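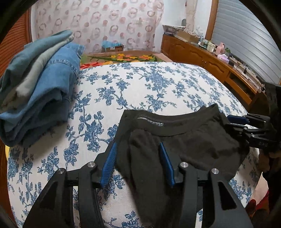 *Clothing and bedding are both accepted under the Banomberg textile collection.*

**Textile collection extended to all of Banomberg**

25 January 2019

Kerbside collection of unwanted clothing and household linen will be extended to every residential street in Banomberg, following a trial in the northern part of the town. The service will run alongside the existing general waste and recycling rounds and will not change the collection day for either.

The trial ran for nine weeks and covered 1,286 households. Material was collected in tied bags placed beside the recycling bin, taken to the Tuhiwai transfer station and weighed before sorting. Average weekly intake was roughly 700 kilograms. Intake was highest in the second week and fell steadily until the fifth, after which it changed little.

Sorting was carried out by Mellell, which holds the contract for the wider service. Items were divided into three grades: wearable, suitable for wiping cloth, and suitable for fibre recovery only. Anything damp, mouldy or marked with paint or oil was rejected and sent to landfill. By weight, 70 per cent of the material was graded as wearable or suitable for wiping cloth. The remainder consisted of fibre recovery stock and rejects, which were not recorded separately until the final fortnight of the trial.

Moisture was the main cause of rejection. Bags left out overnight took on water through the neck when they were tied loosely, and a single wet item was often enough to spoil the rest of the bag. The supplied bags have since been changed to a heavier grade with a drawstring closure. Residents are asked to put them out on the morning of collection, before 6.30 am.

The following will be accepted, provided they are clean and dry:

- shirts, trousers, shorts, dresses and coats
- underwear and socks, with socks tied in pairs
- sheets, pillowcases, quilt covers and thin quilts
- towels, tea towels and curtains without hooks
- knitted fabric of any colour

Pillows, feather-filled quilts, carpet, foam, electric blankets and wetsuits will not be accepted. Shoes were collected during the trial but have been removed from the list, as the sorting line at the transfer station is not set up to keep pairs together.

Underwear will be sent for fibre recovery whatever its condition. Elastic waistbands do not need to be cut off. Metal fasteners can also be left in place and will be removed mechanically after shredding.

Collection bags carry a printed code issued through Gandudeo, the booking system already used for hard rubbish. The code records the street and the collection date but not the house number. Two bags will be delivered to each household at the start of the service, and drivers will leave a replacement for each full bag collected. Extra bags can be picked up from the transfer station during opening hours.

Flats with shared bin areas will be served by a lockable steel cage in place of individual bags. Building managers must confirm that there is a level hardstand with vehicle access before a cage can be installed. Sites without a hardstand will remain on the drop-off arrangement at Tuhiwai, where the existing textile bins will be emptied twice a week.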